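Felt and glue, second round

2003-05-28

The first batch of wool felt samples from Pastex came back in April and I put off writing them up. Two adhesives were tried, Polat and Musex, on strips cut to 41 mm and left under a flat weight overnight. 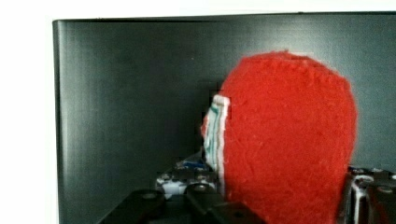 Polat soaks in. The strip stiffens near the joint and the surface darkens a little. Musex stays on top and peels if the edge is lifted with a fingernail. Thinning it made the peel worse.

Rubbing was done by hand, 300 strokes per strip, with a dry cotton cloth. Pilling started at the cut edges first in both sets.

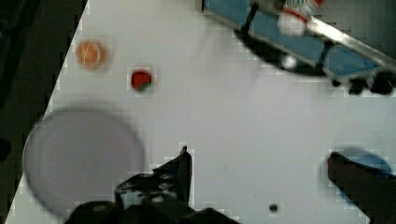
Still to do

Repeat with the Hindadix felt, which is denser and should take less glue.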